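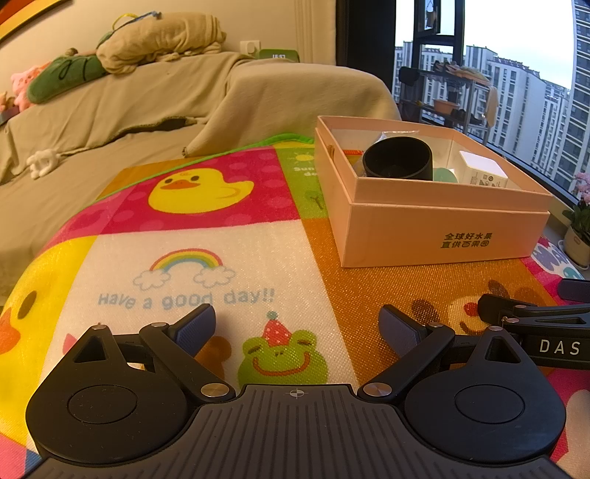

Home Forums Flooring Underlayment and Subfloor Search Log in

Foam mats over floating LVP, yellowing under the mat

stokurdale_dan
Floating vinyl plank, click-lock, installed in March over a concrete slab with a 6 mil poly sheet. A children's play mat has been on the same spot in the living room since then. I lifted it this morning and the planks underneath have a yellow cast with a sharp border that follows the mat edge. Dish soap and water did nothing. Isopropyl alcohol did nothing. The room faces south. Is this a stain on the wear layer or in it?

lapjoint
In it, most likely. Two separate mechanisms get mixed up on this board. One is migration: plasticizers or antioxidants leave the mat backing and go into the vinyl. Rubber backing is the usual source. The other is differential light exposure, where the exposed floor shifts and the covered floor doesn't. What is the backing made of?

stokurdale_dan
No label left. It's slightly tacky to the touch and dark gray. The top is printed woven stuff.

lapjoint
Tacky and dark gray suggests rubber or a rubber blend. I'd assume migration until shown otherwise.

m_orrin
Disagree, or at least it's too early to say. South-facing room, sharp border, a few months in. That also fits light exposure. Test it before you condemn the mat. Cover half of the yellow patch with cardboard and leave the other half open to the window for a few weeks. If the open half changes and the covered half stays put, light is involved.

lapjoint
Light can bleach a migration stain to some degree, so your test doesn't separate the two. A better test is a spare plank. Put an offcut of the same floor in a closet with a piece of the mat backing weighted down on it. No light at all. If it yellows in there, you have your answer.

m_orrin
Fair. Do that one. He'd need to cut the mat, though.

stokurdale_dan
I have most of a box of offcuts and I can fold a corner of the mat over one without cutting anything. Closet it is.

Tsutomu Tamura
I install for a living, mostly apartments. Two points.

First, check the warranty sheet in the box. Most of the click vinyl I put down excludes discoloration from rubber- or latex-backed mats in writing. If yours does, a claim goes nowhere no matter which mechanism it is.

Second, a floor that floats can be repaired. If the patch is near a wall, unclick back to it and swap the planks. If it's in the middle of the room, cut out the affected planks and glue replacements in with the tongues trimmed. I've done both. The middle-of-room repair is visible if you know where to look.

How big is the patch and what is the product line?

stokurdale_dan
Cullwood, the Tavia series, gray oak. 29 square feet yellowed. The short side of the patch is two planks from the wall. The sheet has an exclusion for "rubber, latex or coco fiber backing," so that settles the claim.

Tsutomu Tamura
Two planks from the wall is the easy version. Pull the baseboard, unclick, number the planks on the back with pencil. Compare the lot code on your leftover box to the one on the installed planks before you start. Gray oak shifts between lots.

pv_hadley
Has anyone had luck with peroxide? I read a post claiming 12 percent under plastic wrap overnight.

lapjoint
I tried it on a scrap. No change in color and the sheen went dull where the wrap touched. Leave it alone. Same goes for acetone, which will soften the wear layer.

pv_hadley
It worked on my laundry room floor, for what it's worth. Sheet vinyl, older.

lapjoint
Different product, and probably a surface stain. I wouldn't carry that over to a urethane-coated plank.

m_orrin
What goes down in place of the mat? That's the part he has to get right or he'll be unclicking planks again next year.

Tsutomu Tamura
Either a mat whose maker states in writing that it is safe for vinyl, or a cotton rug with a felt pad and no coating. Avoid anything described only as "non-slip." Lift it once a month and rotate it.

stokurdale_dan
Closet result. The offcut yellowed under the folded corner, in the dark, with the door shut. It's fainter than the living room but the edge is just as sharp.

lapjoint
Migration, then.

m_orrin
Agreed on migration. I still think the sun sped it up, heat if not light, given how much darker the living room is.

stokurdale_dan
Lot codes match. Baseboard comes off when I can borrow a tapping block.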